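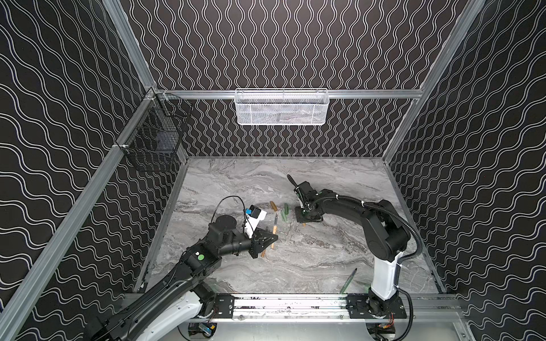

Our project asked if a two-arm station can tidy a workbench yet. A person clears our test bench in 40 seconds. The hard part for the arms is mixed small things, like the short wooden stick and the green pieces lying close together on the marble-patterned surface, with a pen off by itself. Each one needs a different grip.

We logged 117 tries at the Lernow lab in April.
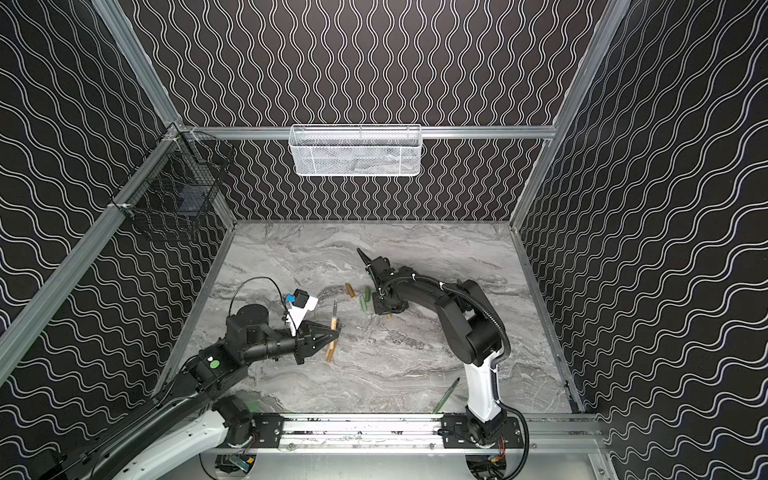 Muireann Hanrahan timed them all. The slowest took 745 seconds, so we would not use it in a shop yet.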